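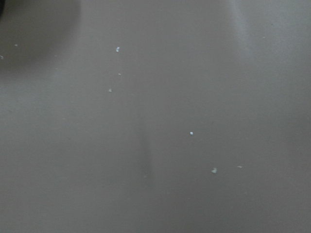
wrist cam view, white bits on grey surface

Trying to copy the crumb-sweeping result from the Dollavero write-up. They trained on 644 demos and say wrist view only is enough. I've got 1,141 and the policy still goes for the bright patch at the top instead of the bits. Anyone got this working?

Biltik
Had the same. Glare looks like a big crumb to it. Move your lamp or randomise brightness in training, 100 trials after that and it mostly left the shine alone. Also check the arm shadow top left, faint specks in there are easy to miss when labeling... labelling

Gollalex
more data

Thái
Their method crops the top of the picture befor training, its in the appendix. Would lose your topmost bit maybe but try it first. Which resolution are you feeding in?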